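OK so a few of you asked what our student team has been up to since the summer, and the group chat is sick of me, so you get a thread.

We're Kuvum. Five students, one shared spreadsheet, one course credit each if we hand in the final report on time. The project is teaching a robot arm to fold clothes. My part is the demonstrations, meaning I fold laundry with hand-held grippers until my thumbs hurt.

Back in July we thought towels would keep us busy all semester. Towels took two weeks! They're flat, they're square, they want to be folded. So Hemi Tomoana (our software person) said let's do sweaters, and I said sure, how bad can it be.

Sweaters are so bad. You grab a sleeve and the whole thing stretches and comes along for the ride. You let go and it creeps back a little. Then the neckline rolls up and suddenly the camera thinks it's a hem.

Current count as of this morning: 1,790 demos recorded, 1,165 of them sweaters. Hemi's script threw out 100 for dropped tracking and I took that very personally.
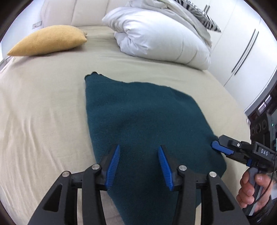

The trick I finally landed on is going slow on the first grab. Close the fingers, wait a beat, then lift. If I rush it I pinch one layer when I wanted two, and the fold goes crooked from there – and the model learns crooked from me.

Also, beds! We did the first batches on a lab table and everything came out great until Leena Heinonen, who supervises us, asked what happens on a surface that sinks when you press on it. We did not have an answer. So now we do bedrooms, as many different ones as we can talk people into.

Both hands at once is its own skill btw. My left hand is fine. My right hand has opinions. I keep wanting to smooth the fabric with my palm like a normal person and there's a gripper where my palm should be.

Hemi trained on the first big chunk last week and the arm folded a sweater in the lab. Slowly. One sleeve stuck out the side like it was hailing a cab. We yelled so loud the Herketti team next door came over to check on us.

Next up is cardigans, because Leena said "what about buttons" and then just left the room. Will report back – report's due first though, and I've written the title page.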